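Clindard Misosen: tres semanas con el kit de captura egocéntrica para tareas de reposición

Publicado el 2025-05-12 en la sección Bancos de prueba

El Misosen es un kit de captura de demostraciones humanas para entrenar políticas de manipulación bimanual. Lo fabrica Clindard y lo distribuye Sturkham, que también ofrece el servicio de anotación. Se vende en una única configuración: módulo de cámara para la cabeza, arnés, unidad de grabación de cintura, base de carga y licencia de un año del software de revisión. El precio de la unidad probada es de 2324 euros, impuestos aparte. No incluye guantes ni marcadores; la pose de las manos se estima únicamente a partir del vídeo.

Lo hemos usado durante 19 jornadas en un pasillo de estanterías metálicas montado en nuestro local, con producto envasado de supermercado y papelería. El objetivo era obtener episodios cortos de colocación, agrupado y reordenación para ajustar una política ya entrenada en sobremesa.

Montaje y ergonomía

El módulo de cabeza pesa 168 gramos sin cable. El arnés se ajusta con una rueda trasera y dos cintas, y aguanta bien los giros laterales. Al agacharse hasta la balda inferior el conjunto cede unos milímetros hacia delante, lo suficiente para que convenga recolocarlo entre episodios. El cable baja por la espalda hasta la unidad de cintura y termina en un conector con bloqueo de cuarto de vuelta. Es un buen conector. El pasacables del arnés, en cambio, es una pestaña de plástico que se abrió dos veces.

La inclinación de la cámara se fija con un tornillo Allen. Clindard recomienda una posición intermedia; para baldas a la altura del pecho la bajamos un punto, de modo que las manos quedaran dentro de la imagen durante todo el agarre. La escala grabada junto al tornillo no lleva numeración, y repetir el ajuste entre operadores exige marcarlo con rotulador.

Calidad de captura

La exposición automática es conservadora. Las baldas blancas son un caso difícil, porque tienden a oscurecer el resto, y el Misosen lo resuelve con una compensación por zonas que se activa desde el menú de perfiles. Con el perfil de interior por defecto, las latas salían demasiado oscuras en la primera tanda. Con el perfil de superficie clara el problema desapareció, a cambio de algo más de ruido en las sombras del fondo.

El enfoque es fijo. A la distancia habitual de trabajo se leen los rótulos grandes; la letra pequeña de las cajas depende mucho del ángulo. Quien necesite reconocimiento de texto fino tendrá que añadir una cámara cenital.

Tareas probadas

Trabajamos con tres familias de tareas: reposición de latas en filas, apilado de cajas planas y compactado de grupos pequeños con ambas manos. La última es la que más nos interesaba. Obliga a coordinar presión por los dos lados y produce oclusiones constantes entre dedos y objetos, que es donde suelen degradarse los estimadores de pose.
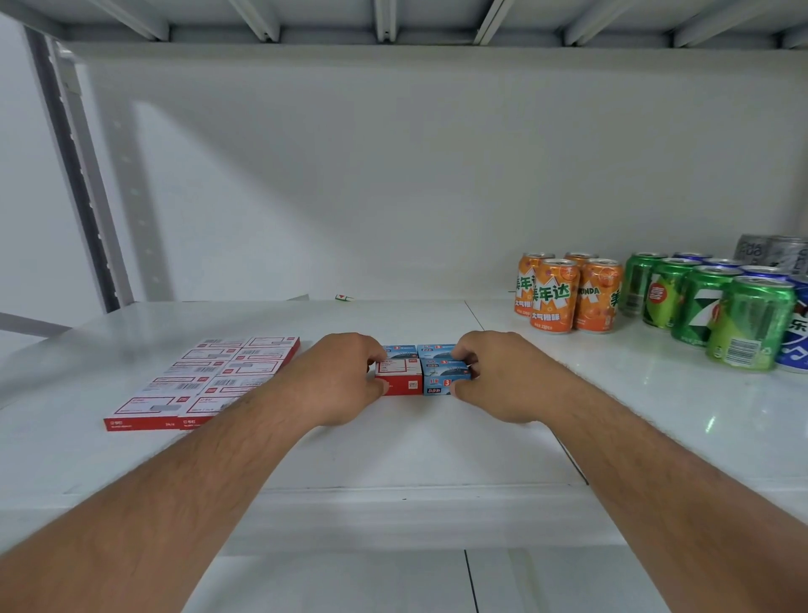

Compactado a dos manos de un bloque de cuatro cajas; a la izquierda, cajas de grapas; a la derecha, latas de refresco.

En este tipo de agarre el estimador del Misosen mantiene bien la muñeca y los nudillos. Las yemas apoyadas sobre una cara visible se localizan con precisión razonable. Los dedos que se curvan por detrás de una caja se infieren, y el software lo señala con un índice de confianza por articulación. El índice es útil: filtrando por debajo del umbral recomendado eliminamos casi todas las trayectorias que después daban penetraciones en simulación.

El vello del antebrazo y las mangas cortas no afectaron a la segmentación. Con manga larga gris sobre fondo claro sí hubo pérdidas puntuales en el borde del puño. Conviene tenerlo en cuenta al fijar el vestuario de los operadores.

Los envases repetidos son otro asunto. Varias latas iguales y contiguas provocan intercambios de identidad en el seguimiento de objetos cuando la mano pasa por delante. El programa permite corregirlos a mano, con una línea de tiempo por objeto, pero la operación es lenta y no hay atajo de teclado para intercambiar dos identidades. Con cajas planas dispuestas en columnas el fallo fue menos frecuente.

Software de revisión

La aplicación se llama Bevan y funciona en local. Importa las sesiones desde la unidad de cintura, las divide en episodios y genera una propuesta de etiquetas. La división automática se basa en pausas de las manos y acierta en tareas con un inicio claro. En el compactado, donde el operador corrige varias veces la misma posición, tiende a partir un episodio en dos o tres fragmentos. Hay un parámetro de duración mínima que lo atenúa; el valor de fábrica es demasiado bajo para estantería.

La exportación admite los formatos habituales de trayectoria y vídeo. Los metadatos de calibración viajan en un archivo aparte y se pierden si se renombra la carpeta antes de exportar. Está documentado, aunque en un anexo.

Reunimos 300 episodios válidos para el ajuste. La política resultante mejoró en colocación de latas y se quedó prácticamente igual en compactado. No lo atribuimos al kit: nuestras pinzas paralelas no reproducen una mano que rodea un grupo de cajas por el costado, y el reajuste cinemático descarta buena parte de esa información. Para efectores con varios dedos el resultado podría ser distinto. No lo hemos comprobado.

Autonomía y almacenamiento

La unidad de cintura aguantó la sesión de mañana completa sin recarga. El cambio de batería obliga a cerrar la grabación en curso – no hay reserva interna – y el arranque posterior pide recalibrar. La base carga dos baterías, pero en serie. La unidad se calienta en uso continuo; con la funda de tela suministrada resulta molesta, y sin ella queda suelta en el cinturón.

Servicio de anotación

Contratamos a Sturkham un lote pequeño. El etiquetado de contactos llegó limpio y con criterio uniforme. El de nombres de producto fue más irregular, sobre todo en envases con rotulación china, donde se alternaban transliteración, marca en caracteres latinos y descripción genérica. Se corrigió tras enviar una lista cerrada de nombres, que recomendamos adjuntar desde el primer pedido.

Valoración

A favor: estimación de manos estable en agarres bimanuales, índice de confianza por articulación, perfil de exposición para superficies claras, funcionamiento local.

En contra: pasacables débil, escala de inclinación sin numerar, corrección de identidades lenta, cambio de batería con recalibración.

Clindard ha anunciado para diciembre una revisión del arnés. Quien vaya a trabajar sobre todo en baldas bajas puede esperar a verla. Para mesa y estantería media, la versión actual es utilizable desde el primer día, con el tornillo de inclinación marcado y la duración mínima de episodio ajustada en Bevan.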